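Morkero Cord Straps, pack of 12
Hook-and-loop, reusable, 3 widths
Item no. 962
In stock, ships from Ivbridge

I started making these for myself! I sell lamps and restored radios at outdoor markets, and every evening I'd be on my knees in the dark trying to get extension cords into something I could carry to the van. I tried the elbow-and-hand wrap (twists the cord), the bucket (fine until you need the cord at the bottom) and a plastic reel that cracked in its first winter. Then I sewed a few strips of hook-and-loop with a loop at one end, and the other stallholders started asking for them, and now I have a sewing table that takes up half my living room.

Each strap stays on its cord. You thread the tail through the slot once, pull it snug near the plug end, and it lives there. When you coil the cord, the rest of the strap goes around the coil and sticks to itself. I use mine on extension cords, hoses, string lights, tent poles and one very stubborn roll of outdoor carpet.

What's in the pack
4 narrow straps, for chargers, lamp cords and headphones
4 medium straps, for ordinary household extension cords
4 wide straps, for heavy outdoor cords and garden hose

The wide ones have a small steel ring from Cernska sewn into the end, so you can hang the whole coil on a nail or a hook. The webbing is from Altıntaş and it's softer than what I used in my first batch. If you bought from me back then and the edges scratch, write to me and I'll swap them.

Do they wear out?
Eventually, yes. I opened and closed one medium strap some 2,000 times while watching television (it took most of August) and it still held, though it looked pretty fuzzy. Lint is the bigger problem. Comb the hook side with an old toothbrush and it grabs again.

Washing
Cold water, a bit of dish soap, hang to dry. Please don't put them in the dryer — they curl, and they'll grab every sock you own.

What customers say
"I bought one pack for the garage and came back for two more. My only complaint is that the narrow ones are so handy my kids keep taking them for their backpacks." — Zewditu Belay

Colors
Black, moss green, rust and a bright yellow that I find much easier to spot in wet grass. Packs are one color. If you'd like a mix, leave a note with your order and I'll do my best with what's on the table.
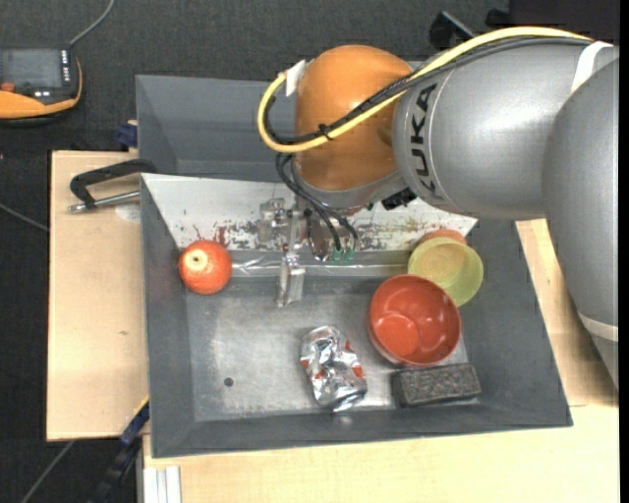
People often ask if my straps can replace zip ties, and for anything you coil up and put away I'd say go for it. For cords that stay put for years, I still keep a bag of the plastic ones myself. The black tie around the yellow cable and its darker neighbors in the photo is a good tight bundle, but look at those loose ends sticking out! On a lamp cord by the couch I'd want them trimmed flush, or a medium strap there instead, with the tail pressed down flat. If you're not sure which width you need, measure around the whole bundle and send me the number before you order.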